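Gater (demonstration set)

Gater is a set of demonstrations for robot arms, recorded in simulation and centered on the handling of small capped vials and racks. It was put together at the Pramia laboratory under Parveen Durrani and is used to train and compare programs that learn a task from examples. The current release contains 654 demonstrations. Of these, 289 were recorded by remote control and 216 by hand guiding; the rest are repeats kept for checking.

Work area

All tasks take place in one simulated room with a parquet floor and a long, light-colored table. The arm stands on a black pedestal at the right side of the table. Racks have octagonal holes, and several parts carry printed numbers that can be used to name a target in the task instruction. Vial caps are marked as well, among them 10, 20 and 40. The position and angle of loose items may differ from one demonstration to the next.
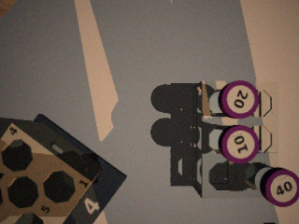

Remote control

In remote control, the operator holds a handheld controller whose motion is passed to the simulated gripper. A trigger opens and closes the fingers. The operator works from two or more camera views, one of them fixed to the wrist, and can stop the link at any time without ending the recording. Motion is scaled down near the table, which makes it easier to line up a vial with a hole but lengthens the demonstration.

Joint angles, gripper opening and camera images are stored together at 10 samples per second. Pauses are kept in the raw file.

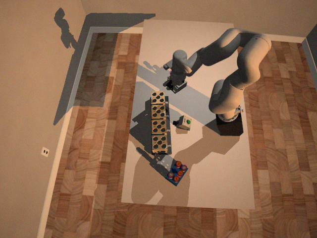
A separate file gives the start and end of each subtask, such as reaching, grasping, lifting and placing. These labels are entered after recording by a second person, who may also mark a demonstration as failed. Failed runs remain in the set under their own heading and are left out of training by default.

Hand guiding

Hand guiding uses a physical arm, made by Pacheco, with its motors set to follow an outside push. The teacher moves the arm through the task and the joint path is then replayed in the simulator. Forces from the teacher's hand are not stored. Paths recorded this way tend to be smoother over long moves and less exact at the point of release, where the teacher must steady the wrist and work the gripper together.
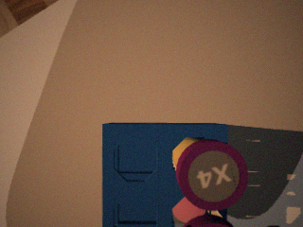

Release and use

The set was first shared with partner groups in September and opened to the public on Jul 27, 2025. It is distributed through the Sternimport archive in two parts, one with full images and one with joint data only. Users are asked to report results for the two recording methods separately.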